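About Florkeo

Hi, and welcome in! Florkeo is a reality TV recap blog, and it's just me back here, typing away with a cold coffee next to the remote. I started it one April after a season finale made me so mad that I wrote 4000 words about it and had nowhere to put them (my group chat had muted me by then).

These days I cover six shows at a time, give or take a spin-off. Dating shows, family shows, the ones where strangers share a boat for a month – I'll watch pretty much all of it. Burker is the weekly recap column and goes up the morning after an episode airs. Rathjen is where I keep the cast updates: who's engaged, who moved, who quietly unfollowed who. And Dristidska is the newsletter, which has a very silly name that I made up at 4 a.m. and now I'm stuck with it.

A few house rules. I don't post rumors about anybody's kids. If a cast member asks me to take something down, I'll nearly always do it and put a note at the top of the post. I don't take money from networks, and I pay for my own streaming (ouch). Spoilers stay below the headline, promise!

Got a tip, or did I mix up two cousins again? Use the contact form. I read every message, even the ones in all caps, but please give me a few days during reunion season.

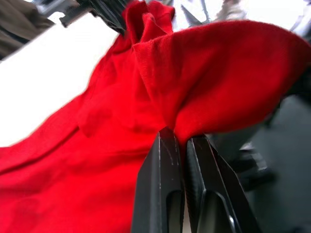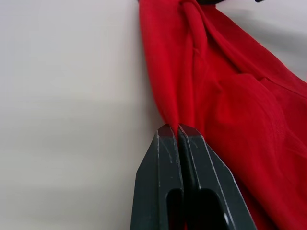 Red fabric on white, two views.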